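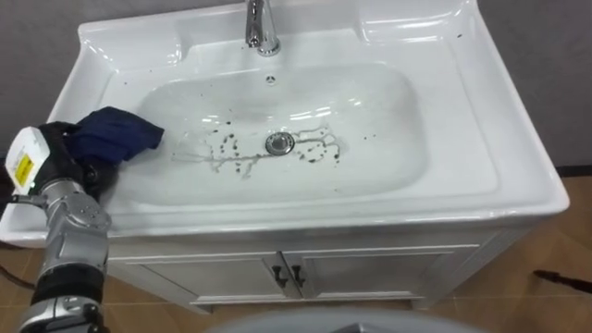 Adaeze Nnaji

Suche nach Artikel oder Marke Suchbegriff eingeben Suchen

Waschtischunterschrank Julora, weiß, zwei Türen

169 Euro, Lieferung zerlegt

Der Julora ist der einfachste Unterschrank im Programm von Perkden. Er steht auf dem Boden, hat zwei Türen und einen herausnehmbaren Zwischenboden. Der Korpus ist beidseitig beschichtet, die Schnittkanten sind umlaufend versiegelt. Die Rückwand ist im oberen Bereich offen, damit Eckventile und Siphon zugänglich bleiben. Wer eine Wandarmatur oder einen Ablauf im Boden hat, kann den Schrank ebenfalls verwenden, muss aber den Unterboden selbst ausschneiden.

Zum Lieferumfang gehören der Korpus, die Türen mit gedämpften Scharnieren, der Zwischenboden, verstellbare Füße und zwei Wandwinkel mit Schrauben. Dübel liegen nicht bei, da sie sich nach der Wand richten. Becken, Armatur und Ablaufgarnitur werden getrennt bestellt.

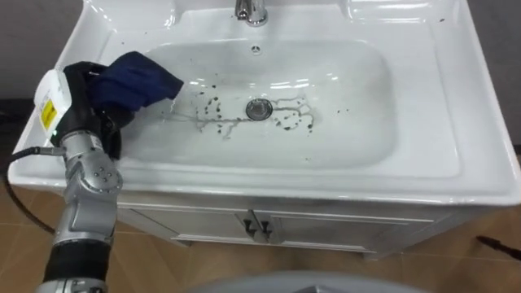 Text: Hadiza Odukoya

Montage

Vor dem Aufbau sollte die Lage der Anschlüsse bekannt sein. Die Maßzeichnung liegt der Anleitung bei und kann auch vorab bei uns angefordert werden. Den Korpus zunächst ohne Türen zusammensetzen, an den endgültigen Platz stellen und über die Füße ausrichten. Danach die Wandwinkel anzeichnen und bohren. In Altbauten mit schiefem Putz hilft eine Leiste hinter dem Schrank, die wir unter dem Namen Dusby führen und die sich auf Länge sägen lässt.

Das Becken wird aufgelegt und mit einem dünnen Strang neutralem Silikon fixiert. Armatur und Ablauf montiert man besser vorher, solange das Becken noch auf einer Decke am Boden liegt. Die Türen kommen zuletzt. Sie lassen sich an den Scharnieren in Höhe, Tiefe und seitlich einstellen, ein Kreuzschlitz genügt.

Im Schrank ist hinter dem Siphon noch Platz für den Zwischenboden, sofern ein Raumsparsiphon verwendet wird. Bei einem üblichen Flaschensiphon muss der Boden auf die untere Position oder ganz entfallen.
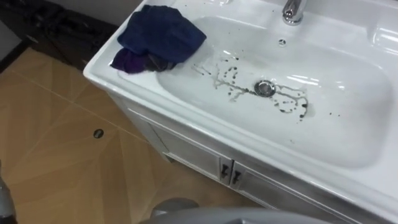 Der Raumsparsiphon Sirko ist als Zubehör erhältlich und passt auf die gängigen Ablaufventile. Er wird an die Rückwand geführt, der Platz in der Mitte bleibt frei. Für den Anschluss an ältere Wandrohre braucht man unter Umständen eine Gummimuffe, die der Fachhandel vor Ort in mehreren Größen hat.

Pflege

Korpus und Türen mit einem weichen, feuchten Tuch abwischen und trocken nachreiben. Scheuermilch macht die Fronten matt. Chlorhaltige Reiniger und Entkalker nicht auf den Beschlägen stehen lassen. Nach einem Wasserschaden den Sockelbereich lüften und die Türen einige Tage offen lassen.

Garantie und Ersatzteile

Perkden gibt 3 Jahre Garantie auf Korpus und Scharniere. Türen, Griffe und Füße sind einzeln nachbestellbar, auch nach Ablauf der Garantie. Bitte bei der Bestellung die Nummer vom Aufkleber auf der Innenseite der linken Tür angeben. 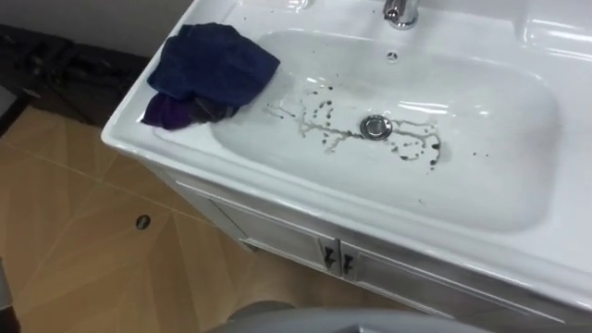

Weißes Keramikbecken mit Überlauf und verchromter Armatur

Rückgabe nur unmontiert und mit vollständigem Beschlagbeutel. Gebohrte oder ausgeschnittene Teile nehmen wir nicht zurück.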